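Plidness Tabletop Chores, release notes and data card
Last revised September 21, 2024

Plidness is a collection of short recordings of small household jobs done on a table: putting things in bowls, clearing them away again, lining them up, handing them from one side to the other. We put it together at Tillix because we kept being asked whether a machine can tidy a kitchen yet, and our answer kept getting longer and longer. (The short one is "some of it, on a good day, if you set the table for it.")

What's in it

There are 2,000 recordings in this release, spread over 50 tasks. All of them were made by people holding a gripper in each hand, so the motions are human even though the fingers doing the touching are not. Most tasks use only a couple of objects. We know that sounds awfully modest next to a sink full of dishes, but a bowl and one soft thing beside it already give a policy plenty of ways to go wrong!

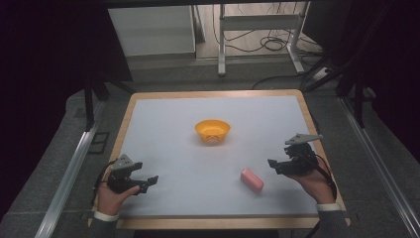

Two hand-held grippers at the table, with a small bowl and a pink block.

How far along are the machines?

We trained a baseline, Protesach, on the full set and gave it 100 tries at each of five held-out tasks, 500 in all. It did nicely at picking up a single object and setting it down in a bowl. Anything that needed both arms at once — folding a cloth, say, or holding a jar while turning the lid — was a good deal shakier, and we would not leave it alone with your glassware.

Known gaps

No liquids, no knives, no hot pans. Lighting hardly changes between sessions. Left-handed operators are underrepresented, and we hope to fix that in the October update.

Loading

Files open with the Zeleke reader, version 2 or later. Older versions will read the video but skip the gripper widths without a warning, so please check yours before you start training.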